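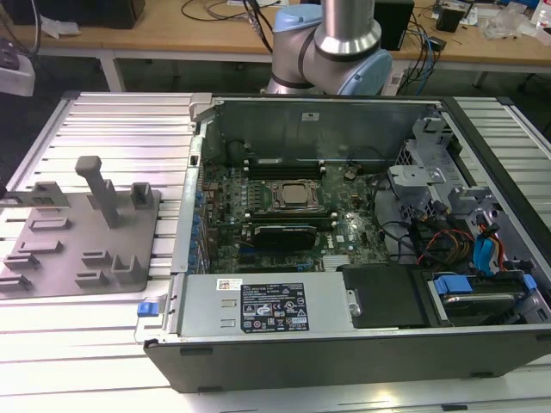
Desktop tower on its side, side panel off.

Stedar Magnetic Screw Mat

£17 | In stock | Free delivery on orders over £25

There are two kinds of people who take computers apart. The first kind puts the screws in a saucer, forgets which saucer, and later feeds the cat out of it. The second kind has bought a mat.

The Stedar is a thin, flexible sheet with a magnetic layer under a wipe-clean white surface. You draw a rough outline of whatever you're dismantling, put each screw down where it came from, and go and have your tea. When you come back, the screws will still be where you left them, which is more than can be said for your enthusiasm.

It sticks to the screws hard enough that you can pick the mat up and carry it to another room. You can tilt it, too. We wouldn't wave it about, but we have met our customers and we know some of you will.

Why not just use a tub?

You can. Tubs are cheap and many of us have several. The trouble is that the screws for a case panel, a hard drive and a motherboard look very much alike until you try to put one in the wrong hole, at which point they turn out to be quite different and one of them is now stuck. A tub mixes them all together. The mat keeps them in the order you took them out, with your own handwriting next to them, assuming you can read it. 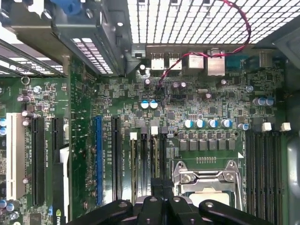 Motherboard and expansion slot brackets inside an open case.

What you get

One mat, rolled, in a card tube
One fine-tip wipe-off pen (black)
One small cloth
A leaflet, which says much the same as this page with fewer jokes

Details

Surface: white, wipe-clean, printed with a faint grid
Sections: 5 numbered strips down the left side, the rest left open
Backing: non-slip rubber
Colour of edge: grey, or a green we were told would be grey
Product code: 241

Looking after it

Wipe it with the cloth while the ink is fresh. Ink left on until August will need a drop of washing-up liquid and some patience. Don't use nail varnish remover, which takes off the ink, then the grid, then the shine. Store it rolled or flat. Folding leaves a crease, and small screws gather in the crease and hold meetings.

Keep the mat well away from bank cards, old floppy disks and mechanical watches. Loose hard drives should go somewhere else on the table as well. Don't lay it inside the computer.

Will it hold every screw?

It holds ordinary steel ones. Brass standoffs, plastic washers and some stainless screws take no notice of magnets, so they'll sit on the mat out of politeness and roll off when they feel like it. For those we'd suggest the Gonent lidded tray, which has deep pockets and clicks shut.

Often bought with this

Gonent lidded parts tray
Holloway long-reach screwdriver
Stundusport anti-static wrist strap

Delivery and returns

We post from our own shelves, normally the next working day. If you don't get on with it, send it back unused within 30 days and we'll refund you. Please check it for screws first. We have a jar of other people's, and it's getting heavy.

Page last updated Jul 8, 2025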